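Cestus Two-Finger Gripper – Planning and Pricing

The Cestus is a two-finger gripper for handling open containers on a bench or tabletop cell. Before ordering, buyers can request a simulation run from Oridik using their own container sizes. A run takes 10 working days and the fee, $60 per container type, is credited against the order.

Simulated container handling, wrist view

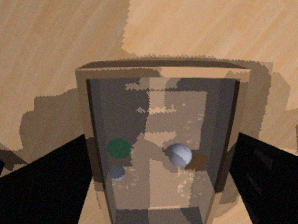
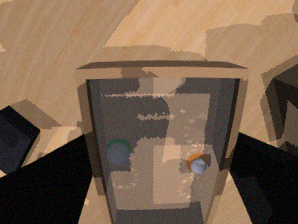
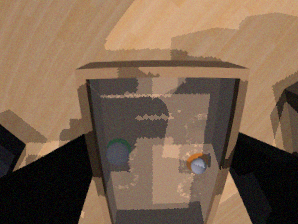 Budget for the gripper, mounting plate and cable set is $3755. The arm, controller and safety fencing are quoted separately. Most first orders also include a spare pair of fingers – they ship in the same carton at no extra freight.

What to send us:
Outside width of the container at the rim
Loaded weight
Arm make and flange pattern

Warranty is 2 years on the body. Finger pads are a wear part and are not covered.

Prices valid from 10 June 2020. For quotes contact Aoife Buckley in sales. Questions about flange patterns go to Sekar Lau – please include a drawing if you have one.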